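4. Oiling the table top and the floor boards

This section is for the Govwood hard oil, in the clear and the light tone. Please read section 2 before, if your wood was varnished in the past.

What you need: the oil, the white pad, cotton cloths, sanding paper, a vacuum cleaner. The Jaltado brush is good for long boards, but it is not necessary.

1. Sand the surface along the grain. Finish with a fine paper.

2. Remove all dust with the vacuum cleaner, and then with a cloth that is dry.

3. Stir the can slowly until no color stays on the bottom. Do not shake it.

4. Put a thin layer with the pad. On a floor, take 2 boards at one time and go to the end of the room without stopping.

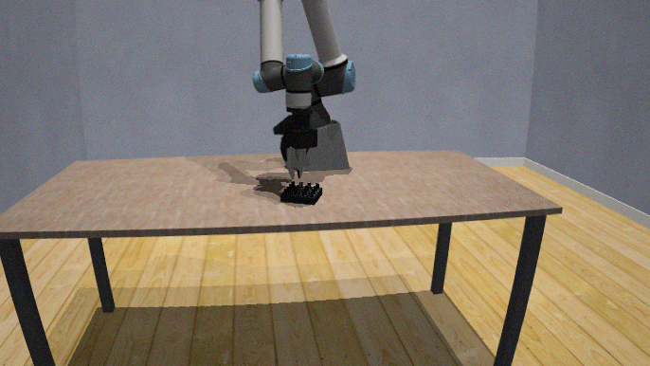
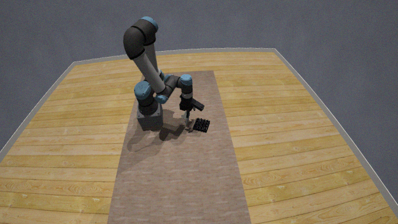
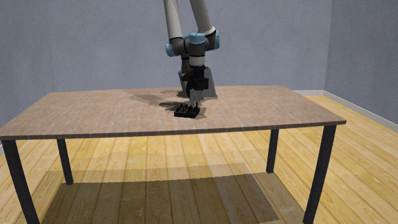 5. Wait 15 minutes, then wipe away all oil that the wood did not drink. The surface must not feel sticky under the hand.

6. Let it dry overnight with a window open. Put the second layer in the same way, but use less oil.

Note: Knots take less oil than the rest of the board. Wipe them a little longer, or they will stay shiny.

Note: Customers of Özkan who have the pre-oiled boards can begin from step 6.

CAUTION: Cloths with oil can start to burn by themselves. Put them in water directly after work, and keep them outside in a metal can with a lid.

CAUTION: Do not use the Clilanico soap in the first 4 days. It opens the oil again and leaves gray spots.

If you see lines where two wet parts met, wait until the oil is hard, rub the place with the white pad and a few drops of oil, and wipe it. For deeper marks, go to page 126.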